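HOME TEXTILES 305
Handout 4: Sorting, Folding and Storing
Instructor: Nayeli Ventura
Grinham Building, lower level

Read this before the next class. Bring one drawer's worth of your own folded clothing, as it is at home. Please do not refold it first.

1. What this unit covers

Last time we dealt with fibers and care labels. This handout takes up what happens after the wash: deciding where a thing goes, getting it flat, and keeping it in good shape until it is used again. The reading is Chapter 6 of Dumitrescu, up to the section on moths. Moths come in April.

2. Terms

Fold line – the crease left by a fold. A hard fold line has been pressed by weight or by an iron.
Resting fold – a fold made only for storage and not meant to show.
File fold – a folded piece stood on its edge, so that a row of them can be read from above.
Stack – folded pieces laid flat on each other.
Pre-sort – dividing a load before any folding is done.

The terms are Paula Dumitrescu's. Some older books say "book fold" for what she calls a file fold. Either is fine on the written work, but pick one and stay with it.

3. Sorting before folding

Most people fold in the order things come out of the basket. This works for a small load. For a household load it means walking back and forth to half-finished piles, and the piles get knocked over. Pre-sort first, by where the piece will be stored and then by size. Color does not matter at this stage.

Nesrin Kocabaş compared the two methods in her study of shared laundry rooms in Wernden. She followed 38 households through one winter. Those who pre-sorted spent longer before the first fold and less time overall. The gain was largest where two people worked at one table, as long as each had a clear side. When both reached for the same pile they slowed each other down.

4. The work surface

A table should be at hip height or a little above. Beds are too low and too soft, and a soft surface puts a bend in the fold. Keep the surface clear apart from the piece in hand. Bins or baskets go at the back or the sides, within reach, with the open side up.
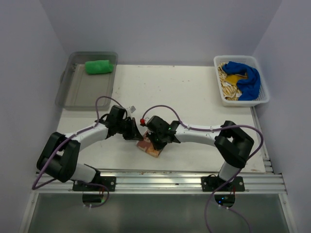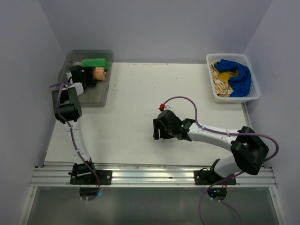
5. Folding by type

Towels. Thirds lengthwise, then in half, then in half again if the shelf is shallow. Put the rounded fold to the front.

Shirts, knit. Face down, sides to the middle, sleeves back along the side, then up from the hem in two folds. Do not hang heavy knits. The shoulders will stretch.

Shirts, woven. Hang if there is room. If not, fasten the top, third and last buttons and fold as for knits.

Fitted sheets. Tuck the corners into each other, lay the sheet down, square up the edges and treat it as a rectangle. We will do this in class, in pairs. It takes practice and your first one will look bad.

Table linen. Fold once along the length and roll on a tube if you have one. If you must fold it flat, change the fold line every time the cloth is put away. Linen breaks along an old crease – you can see this in the Güler tablecloths, which were kept on the same fold for years and have split in straight lines.

6. Bins, drawers and shelves

Use clear bins for things that change with the season and solid drawers for daily things. Light fades cloth, so a clear bin belongs in a closet and not under a window. Leave a hand's width free at the top. A packed bin makes hard fold lines, and wool will not recover from them easily.

Kevser Dağdelen's notes on the Flaltembridge costume store are on reserve. The store holds roughly 2,000 pieces, and her section on labeling is worth your time even though no one at home needs that much detail. Skip her part on shelving costs.

7. Common mistakes

Putting pieces away while they are still warm from the dryer.
Starching cloth before long storage.
Mixing new dark cotton with white in one bin.
Rubber bands around anything.

8. Written work

Describe one storage place in your home, the fold used there, and what you would change. Two pages, double spaced. Hand it in to me or to Tülin Altıntaş at the front desk. It counts for 30 points. Late papers lose five points.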